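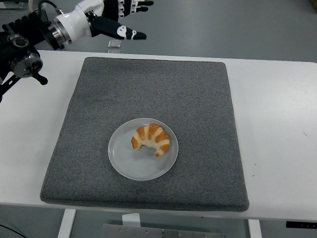
Revenir à l'écran : ce que les acteurs disent de leurs pauses
Rapport de projet – Licence 3 Information et communication
Yabsira Alemneh et Shewit Belay

1. Point de départ

Quand un acteur disparaît des affiches pendant deux ans, la presse de cinéma parle volontiers de « retour aux sources » ou de « besoin de se réinventer ». Nous voulions savoir si ces formules viennent des acteurs ou des rédactions. La question nous paraissait simple en avril. Elle l'est beaucoup moins maintenant, et nous préférons prévenir le lecteur que nos résultats sont minces.

2. Corpus

Nous avons travaillé sur les archives en ligne de deux magazines, Kollgate et Funon. Une recherche par mots-clés (pause, retour, absence, nouveau départ) a donné 1 122 articles. La plupart ne servaient à rien : reprises de dépêches, diaporamas, annonces de casting où le mot « retour » désigne une suite. Nous avons gardé 50 entretiens, dont 25 dans chaque titre. Ce partage égal est commode pour les tableaux, mais il est artificiel. Kollgate publie beaucoup plus d'entretiens longs que Funon, et nous avons dû accepter chez ce dernier des textes d'une demi-page.

3. Méthode

Chaque entretien a été lu par nous deux séparément. Nous avons noté qui emploie le premier le mot « pause » ou un équivalent, le journaliste ou l'acteur, puis le motif avancé. La grille comporte cinq motifs : famille, santé, fatigue, choix artistique, absence de propositions. Le dernier a provoqué le plus de désaccords entre nous. Un acteur qui déclare « je n'aimais pas ce qu'on m'envoyait » recevait-il vraiment des scénarios ? Rien dans les textes ne permet de trancher, et nous avons fini par classer ces phrases dans le choix artistique, sans enthousiasme.

4. Résultats

Dans la majorité des entretiens, le mot vient du journaliste, souvent dès la première question. L'acteur le reprend ensuite, parfois mot pour mot. Le choix artistique domine largement les motifs. L'absence de propositions n'est presque jamais avouée, sauf par des comédiens de second plan interrogés dans Funon.

Nous nous méfions de ce tableau. Presque tous les entretiens paraissent la semaine d'une sortie, en présence d'un attaché de presse, et l'agence Worku revient dans les remerciements de plusieurs d'entre eux. Dire qu'on a « pris le temps de réfléchir à sa manière de travailler » ne coûte rien et ne se vérifie pas. Le cas du feuilleton Gamwood est parlant : trois acteurs de la distribution donnent à peu près la même explication de leur absence, avec le même verbe.

5. Limites

Nous n'avons interrogé aucun acteur ni aucun journaliste. Nos courriels aux deux rédactions sont restés sans réponse. Les versions publiées sont coupées et réécrites – jusqu'à quel point, nous l'ignorons. Il aurait fallu comparer avec les filmographies, date de tournage par date de tournage, pour savoir si ces pauses ont existé. Nous l'avons tenté pour quelques noms, puis abandonné faute de dates fiables.

Rapport remis le 26 juin 2025. La grille de lecture et la liste des entretiens figurent en annexe.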